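Chapter 13
Storage and Placement of Pipette Tips

13.1 Scope

Chapter 12 dealt with the pipette itself: its volume ranges, its seals, and its calibration. The present chapter deals with the tips and the boxes that hold them. A tip is a low-cost part, but it is the only part of the system that touches the sample, and a laboratory of modest size may use more than 2000 of them in a month. How the boxes are stored, opened, and set out on the work surface affects both the rate of contamination and the time spent on each transfer.

Many benches are shared between bench chemistry, computing, and equipment work. The surface is then crowded with cables, drink containers, packaging, and parts from other jobs, and tip boxes are put wherever space remains.
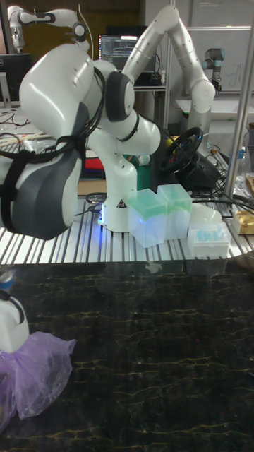

A shared surface of this type calls for a fixed tip zone. The zone is an area reserved for boxes in use, with its borders agreed on before work starts. Sealed stock is kept elsewhere. In the Hurkis layout, used throughout this book, the zone lies on the side of the operator's dominant hand, and waste is collected on the opposite side so that used tips do not pass over open boxes.

13.2 Box types

Two parts of a box are of interest here: the rack, a perforated plate that holds the tips upright, and the shell, which encloses the rack and is closed by a lid. Shells are either translucent or opaque. A translucent shell may allow the fill level to be judged with the lid closed. An opaque shell usually has to be opened.

Color is often used to separate volume classes, but the codes vary between suppliers. The Remell and Vista catalogs assign different colors to the same class. Color should therefore be treated as a local convention and confirmed against the label.
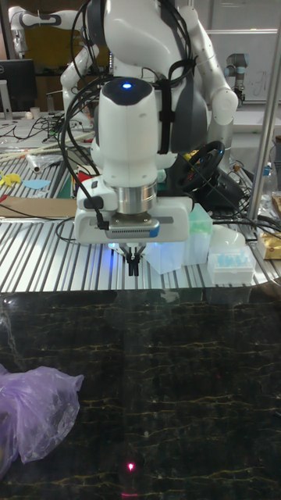

Figure 13.1 Translucent light-green box with a pale lid, and to its right a white box holding rows of light-blue tips.

13.3 Placement within the zone

Boxes are set down level, with the long sides parallel where space permits. The following points apply.

Closed boxes may stand close together. An open box needs clearance on all sides for the hand and the pipette.

A lid that has been removed is laid with its inner face up — or kept in the hand if the box will be closed again at once.

Slotted tables give uneven support. Check that the box does not rock before pressing a pipette into a tip.

Food packaging and foil packets are kept outside the zone.
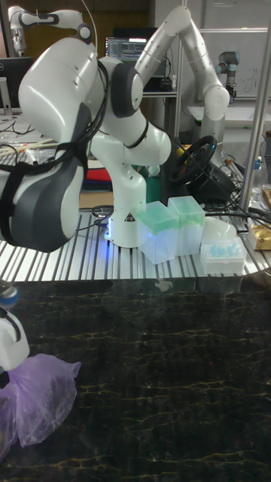
Figure 13.2 Two translucent boxes with pale green lids on a slotted aluminum table. A white box with light blue tips is at right.

The Chaimongkol method, described in Section 13.4, extends these points to benches where two or more volume classes are in use at the same time.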